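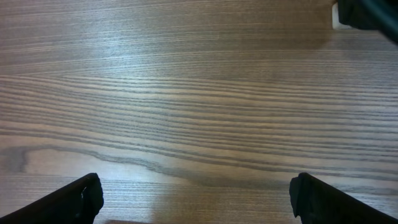
Projektbericht: Wassernutzung am Grenzfluss und die Rolle gemeinsamer Kommissionen

Modul Internationale Beziehungen II, schriftliche Ausarbeitung
Abgabe: 2020-01-25

1. Fragestellung

In diesem Projekt haben wir untersucht, unter welchen Bedingungen zwei Staaten, die sich einen Fluss teilen, zu einer festen Regelung über die Wasserentnahme kommen. In der Literatur stehen sich zwei Positionen gegenüber. Die eine geht davon aus, dass Wasserknappheit Konflikte verschärft. Die andere weist darauf hin, dass Anrainer bei diesem Thema oft auch dann noch verhandeln, wenn die übrigen Beziehungen schlecht sind. Wir wollten wissen, welche Position unser Fall eher stützt.

Untersucht haben wir den Fluss Apaza. Er entspringt im Hochland von Irovach und mündet bei Nirnport ins Meer. Die Oberanrainer nutzen das Wasser vor allem für den Ackerbau, am Unterlauf wird es für die Stadt und den Hafen gebraucht. Seit der Gründung der gemeinsamen Kommission mit Sitz in Vunside treffen sich beide Seiten zweimal im Jahr.

2. Material und Vorgehen

Grundlage waren die veröffentlichten Sitzungsprotokolle der Kommission und Zeitungsartikel aus beiden Ländern. Die Stichwortsuche in zwei Pressearchiven ergab 2.519 Treffer. Nach dem Entfernen von Doppelungen und reinen Wettermeldungen blieben 2.092 Artikel übrig. Davon haben wir 200 per Zufallsauswahl gezogen und von Hand kodiert.

Kodiert wurde nach drei Merkmalen: Wer spricht, wird die andere Seite als Gegner oder als Partner bezeichnet, und wird eine konkrete Maßnahme genannt. Jeder Artikel wurde von zwei Personen gelesen. Bei Abweichungen haben wir den Text in der Gruppe besprochen. Am schwierigsten war das zweite Merkmal, weil viele Kommentare beide Töne mischen. Dafür haben wir im November eine Kategorie "uneindeutig" ergänzt und die bis dahin kodierten Artikel noch einmal durchgesehen.

Interviews waren ursprünglich geplant. Auf unsere Anfragen bei der Kommission kam nur eine allgemeine Antwort mit Verweis auf die Protokolle, deshalb haben wir diesen Teil gestrichen.

3. Ergebnisse

Die Presse am Unterlauf schreibt deutlich häufiger über den Fluss als die Presse am Oberlauf. In trockenen Jahren nimmt die Zahl der Artikel auf beiden Seiten zu, der Ton wird aber nur am Unterlauf schärfer. Dort ist dann öfter von "Wegnahme" die Rede.
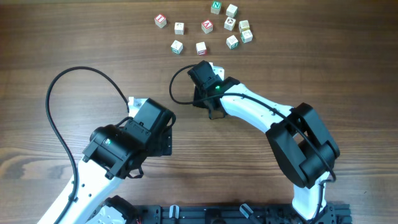
In den Protokollen findet sich davon wenig. Die Sprache bleibt technisch, es geht um Pegelstände, Messstellen und Fristen. Auch in der längsten Trockenphase fiel keine Sitzung aus. Strittig war über mehrere Jahre die Frage, wer die Messgeräte abliest. Der Streit endete mit einer gemeinsamen Ablesung und einem Austausch der Rohdaten - eine kleine Änderung, auf die sich spätere Protokolle immer wieder beziehen.

Eine Obergrenze für die Entnahme wurde dagegen bis heute nicht beschlossen. Die Vertretung des Oberlaufs schlug 3.000 Liter pro Sekunde vor, die Gegenseite lehnte den Wert als zu hoch ab. Seither steht der Punkt auf jeder Tagesordnung und wird jeweils vertagt.

4. Diskussion

Der Fall stützt eher die zweite Position. Die Kommission hat den Kontakt aufrechterhalten, auch als die Regierungen in der Zollfrage kaum noch miteinander sprachen. Wir würden daraus aber nicht schließen, dass sie das Verteilungsproblem gelöst hat. Geregelt wurde das, was beide Seiten wenig kostet. Die eigentliche Mengenfrage ist offen.

Außerdem können Protokolle geglättet sein. Ob in den Sitzungen schärfer gesprochen wurde, lässt sich mit unserem Material nicht feststellen. Die Presseauswahl hat ebenfalls Lücken, denn vom Oberlauf war nur eine Tageszeitung vollständig digital zugänglich. Der Unterschied in der Häufigkeit der Artikel kann zum Teil daran liegen.

5. Offene Punkte

Sinnvoll wäre ein Vergleich mit einem Fluss ohne gemeinsame Kommission. Auch die Rolle der Bauernverbände am Oberlauf haben wir nur am Rand behandelt - sie tauchen in den Artikeln oft auf, in den Protokollen fast nie. Das Kodierschema und die Liste der ausgewerteten Artikel liegen dem Bericht als Anhang A und B bei.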